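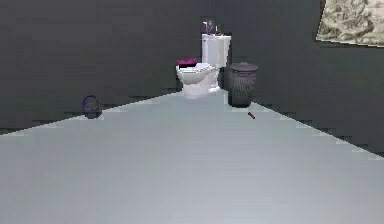 Jessie Lennox
Doctoral researcher, Tastcombe Robotics Laboratory

4.2 Collecting demonstrations by remote control

All demonstrations were recorded in Drovano, our household simulator, with one operator steering the mobile base and the arm from a desk. The operator saw only the rendered view from the robot and had no floor plan. Each session began in a room chosen by the task script, and the operator was told the goal in one sentence, such as "bring the red mug to the bathroom." Driving and arm motion were never commanded together. A foot switch moved control from one to the other, and the time of each switch was stored with the joint positions.

We collected 1277 demonstrations. Fifteen were removed when the log showed dropped packets between the desk and the simulator, which left 1262 for training. Operators were allowed to stop and correct a bad approach, and these corrections were kept. Earlier trials with the Galbraith controller had cut them out, and the trained policy then had no data on how to back away from a wall.
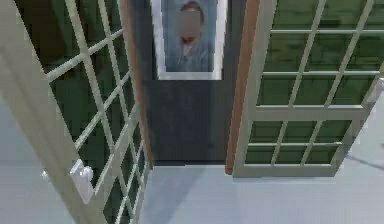 Passing from room to room took more operator effort than we had planned for. The base turns about its center, but the view is fixed to the front, so the operator has to judge the clearance on both sides from what was seen a moment before. We set the top driving speed lower within one meter of any door and left it unchanged elsewhere. Contacts with a door leaf or jamb were logged as events and did not end the session. A session ended only when the goal was met, the operator gave up, or the limit of 4000 control steps was reached.

Pick tasks were taught in two stages. The operator first drove to a standing point from which the target could be reached, then pressed a key to mark that point.
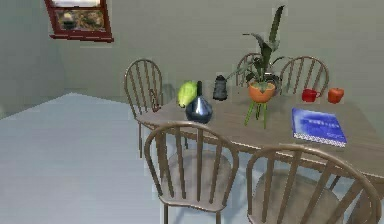 The mark splits each recording into an approach segment and a reach segment, and the two were used to train separate networks. For tables with chairs on several sides, different operators marked quite different standing points for the same target. We did not average them. The approach network instead predicts a spread over possible points, and the nearest free one is taken at run time.

Both networks were trained with a batch size of 64. The Uveo hand controller was used for every reach segment, with its scale set so that full travel of the grip matched full travel of the arm. Operators could change this scale between sessions but not during one.

Figure 3. Operator views from Drovano: bathroom, glazed doors and dining table.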